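Apoio ao cliente Garkberg
Pedido n.º 2401
Assunto: Secretária com estante Arkby, barra de luz que se apaga sozinha
Estado: resolvido
Prioridade: normal

Mensagem do cliente, quarta-feira, 21:40

Boa noite,

Antes de mais, peço desculpa pelo tamanho da mensagem, mas prefiro contar tudo de uma vez para não andarmos depois a trocar perguntas. Comprei convosco em maio a secretária Arkby com a estante por cima, em madeira clara, e gosto muitíssimo dela. Cabe à justa no canto do quarto, o tampo tem boa profundidade e as prateleiras já estão a fazer o seu serviço. O problema é a luz. Comprei à parte a barra Indska, a mais fininha, e montei-a eu por baixo da prateleira de baixo, com a fita adesiva que vinha na caixa.

Nas primeiras semanas foi uma maravilha. Agora, ao fim de algum tempo ligada, apaga-se sem aviso. Às vezes volta sozinha, outras vezes tenho de tirar a ficha da tomada e voltar a pôr. Já experimentei outra tomada do quarto e fez exatamente o mesmo. Também já limpei o pó e já apertei o cabo onde ele entra na barra. Fica melhor um ou dois dias e depois recomeça.

Escrevo quase sempre à noite e faz-me mesmo falta aquela luz (o candeeiro do teto fica atrás de mim e faço sombra em cima do que estou a ler). Será da barra, do transformador ou fui eu que montei mal?

Muito obrigada pela paciência!

Resposta do apoio, quinta linha de atendimento, 10:15

Bom dia, e não peça desculpa, que as mensagens compridas são as que nos dão menos trabalho. Fica aberto o pedido com o número 2401, guarde-o por favor para o caso de telefonar.

Pelo que nos conta, a montagem não parece ser a culpada. Uma barra mal colada cai ou descai de um dos lados, mas não costuma apagar-se. Gostávamos de perceber primeiro se a falha está no transformador ou na ligação, e para isso pedimos-lhe umas experiências simples:

Desligue a ficha da tomada e deixe tudo em repouso durante a noite.
De manhã, ligue a barra e tome nota do tempo que ela aguenta acesa.
Quando se apagar, toque no transformador com as costas da mão e diga-nos se o acha morno ou quente a sério.
Sem puxar, mexa ligeiramente no cabo junto à barra e veja se a luz pisca.

Diga-nos também, se puder, por onde passa o cabo e como tem o tampo arrumado por baixo da luz.

Mensagem do cliente, 19:05

Boa tarde,

Fiz os trabalhos de casa. A barra aguentou acesa cerca de 18 minutos e depois foi-se abaixo. O transformador estava quente, não de queimar, mas mais do que eu esperava de uma luz tão pequenina. Mexi no cabo e não piscou nada.

O cabo desce por trás, encostado ao lado da estante, e vai ter a uma extensão que está no chão. O transformador ficava entalado entre a extensão e a parede, com uma caixa de cartão por cima, e só agora, a escrever isto, é que me parece que não seria o melhor sítio para ele. Quanto ao tampo, está como costuma estar: o quadro das papoilas encostado ao fundo, o boneco de peluche vermelho com o seu crachá azul, a caneca cinzenta e a garrafa. Não tenho lá nada que aqueça.

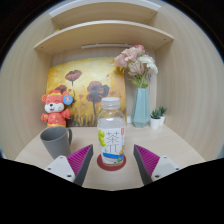

Posso deixar o quadro encostado ao fundo, por baixo da barra de luz?

Pode deixá-lo onde está, desde que a tela não toque na barra nem fique a fazer força no cabo. Estas barras aquecem pouco, mas convém haver uma folga por cima para o ar circular e para lhe ser fácil passar um pano de vez em quando.

Resposta do apoio, 11:30

Bom dia,

Muito obrigados pelos testes, ficou tudo bem mais claro. O facto de a luz não piscar quando mexe no cabo deixa-nos descansados quanto à ligação. Já o transformador quente, entalado e tapado, explica bastante bem o que nos descreve: ao aquecer demasiado, a proteção interna corta a corrente, e quando arrefece volta a deixar passar. Daí a luz regressar por sua conta nalgumas noites.

Sugerimos que tire a caixa de cartão, afaste o transformador da parede e o deixe pousado num sítio aberto. Se o cabo não chegar, temos a extensão Baidoo de 2 metros, que encaixa na sua barra sem adaptadores. Por favor não prenda o transformador ao tampo com fita, já tivemos clientes a fazê-lo e o calor acaba por marcar a madeira.

De qualquer forma, e como o seu pode ter ficado cansado de tanto aquecer, segue hoje um transformador novo, sem custos. Experimente primeiro o antigo no sítio novo e conte-nos como correu. Se ele se portar bem, guarde o outro de reserva.

Mensagem do cliente, 22:20

Boa noite!

Já tirei a caixa (estava cheia de revistas, aproveitei e mandei metade para a reciclagem) e pus o transformador ao lado da secretária, com ar por todos os lados. Com o antigo melhorou, mas ao fim de um serão inteiro ainda se apagou uma vez. Hoje chegou o novo, liguei-o logo à hora do lanche e está aceso desde então, sem uma única falha. Pus-lhe a mão há bocadinho e está só morno.

Só mais uma perguntinha, já que aqui estou. Na prateleira há uns furinhos de parafuso junto às pontas que me fazem alguma impressão. Existem tampas para isso?

Resposta do apoio, 09:50

Bom dia,

Que boa notícia! O transformador antigo pode entregá-lo em qualquer ponto de recolha de aparelhos elétricos, não precisa de o devolver.

Quanto aos furos, temos tampas autocolantes em tom claro, referência 800. Vêm em folha e colam-se à mão, basta limpar antes a zona com um pano seco. Juntamos uma folha ao seu processo e segue pelo correio normal, por isso pode demorar uns dias a mais do que a encomenda anterior.

Damos o pedido como resolvido, mas se a luz voltar a falhar responda a esta mesma mensagem e ele reabre automaticamente.

Com os melhores cumprimentos,
Apoio ao cliente Garkberg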